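4.2 Durchführung am Tag der offenen Tür

Die zweite Erhebung fand am 31.01.2018 im Rahmen des Tags der offenen Tür in Grinddale statt. Anders als bei der Voruntersuchung im Juli wurde kein abgesperrter Vorführbereich eingerichtet. Die Besucherinnen und Besucher konnten zwischen den Tischen umhergehen und an jeder Station selbst mit dem Handgreifer arbeiten. Eine Anmeldung war nicht erforderlich. Insgesamt wurden 353 Greifversuche aufgezeichnet, von denen 18 wegen unvollständiger Kameradaten verworfen werden mussten.

Der Ablauf war an allen Stationen gleich. Nach einer kurzen Einweisung durch die Standbetreuung nahm die teilnehmende Person den Greifer in die Hand, führte ihn an einen Gegenstand heran, schloss die Finger und legte den Gegenstand an einer anderen Stelle wieder ab. Die Dauer war freigestellt. Gesprochene Kommentare wurden mitgeschrieben und später den Versuchen zugeordnet. Abbildung 3 zeigt die Arbeit aus der Sicht der Greiferkamera.

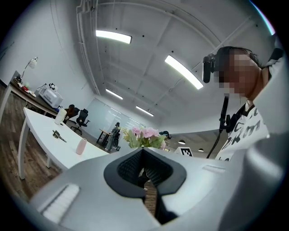

Abbildung 3: Blick über die Backenöffnung des Handgreifers während der Vorführung. Am Kopf der Person rechts ist eine weitere Kamera befestigt, oberhalb der Greiferkante ist eine quadratische Schwarz-Weiß-Markierung zu erkennen.

Jakab merkte dazu an, eine offene Vorführung liefere zwar mehr Versuche pro Stunde, die Einweisung falle aber von Station zu Station verschieden aus, und gerade die ersten Griffe einer Person seien deshalb schlecht vergleichbar. Wir haben diesen Einwand bei der Auswertung berücksichtigt und den jeweils ersten Griff getrennt betrachtet. In den Kennwerten des Abschnitts 5 ist er nicht enthalten.

Die Aufnahmen wurden mit der Software Plurska synchronisiert. Als gemeinsamer Bezug dienten die Zeitstempel beider Kameras; bei 2 Stationen musste der Versatz von Hand nachgetragen werden. Aus dem bereinigten Material ergaben sich über 3000 Einzelbilder, in denen mindestens eine Markierung sicher erkannt wurde. Bilder mit starker Bewegungsunschärfe blieben unberücksichtigt.

Auf die Verteilung der Gegenstände wurde während der Öffnungszeit kein Einfluss genommen. Einige Teilnehmende stellten sie nach dem Ablegen bewusst an schwer zugängliche Stellen, etwa dicht an die Tischkante. Solche Anordnungen kamen in den Laborversuchen des Projekts Trirnlow nicht vor und werden in Abschnitt 5.3 gesondert behandelt.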